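Keeping or Covering: Interior Brick in the Former Works at Bruleck
Student project report, Building Conservation, second year
Ornella Cattaneo, Hamish Halliday, Ubaldo Lo Presti
Supervisor: Pierina Bortolotti

1. Background

The old works at Bruleck are being turned into small workshops and study rooms. Most of the interior walls are bare brick. The owner asked our course whether the brick should be left exposed, limewashed, or covered with an insulating lining. Our group took the rooms on the Urio side. A second group, led by Ada Mancuso, worked on the roof and has written its own report.

We did not do any structural calculations. The report deals with the surface of the walls, the mortar, and what each treatment would mean for people using the rooms.

2. Method

We visited in October and again at the end of the heating season. On the first visit we marked 14 test areas with chalk and took notes on each one. We used a surface moisture meter, a soft brush, and a steel pick for the joints. Each area was 50 cm square.

Readings were taken in the morning before the heating came on. At each area we measured the center and the four corners and used the average. Two areas on the north side had to be moved up the wall when shelves were installed. 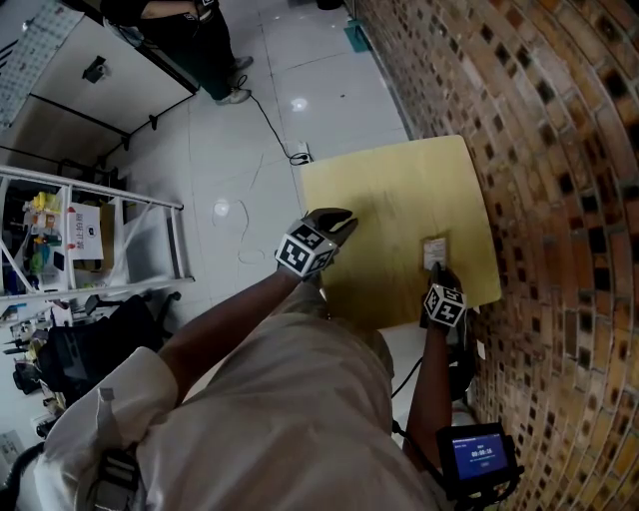
Brick wall in both photos.

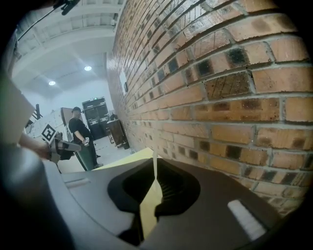 Reading time: 6 min

3. Results

The upper courses gave low readings on both visits. The lowest courses on the north side were higher, and they went up between the first visit and the second. We think this comes from the yard outside, where the paving slopes toward the building. The gutter on that side also empties onto the paving.

Mortar was sound in most test areas. In two areas the pick went in easily and the joint came out as powder. Both had been repaired with a hard gray cement mortar next to the older lime mortar, and the brick edges beside the cement had started to flake.

Brushing removed loose dust but did not change the darker marks on the brick. We tried a damp sponge on one area and stopped when the surface began to rub off.

4. Comparing the treatments

Leaving the brick exposed costs the least and keeps the wall easy to inspect. The rooms stay cold near the wall, and tenants told us they move their desks away from it in winter.

Limewash lets the wall dry and makes the rooms brighter. It needs to be redone, and it would hide the color differences in the brick, which the owner likes. A supplier in Brendetitz quoted us 2000 euros for materials for the rooms we surveyed, without labor.

Lining would make the rooms warmer. We do not recommend it on the north side until the yard drainage is fixed, as damp could collect behind the boards. Curved walls would also need a flexible board, and we could only find one product, from Pridine, with a data sheet we could use.

5. Recommendations

Fix the gutter and the paving first. Rake out the cement repairs and repoint in lime. Leave the brick exposed for one full winter after that and repeat the readings at the same test areas. The chalk marks will not last, so we have given the owner a plan with the position of each area measured from the door frame.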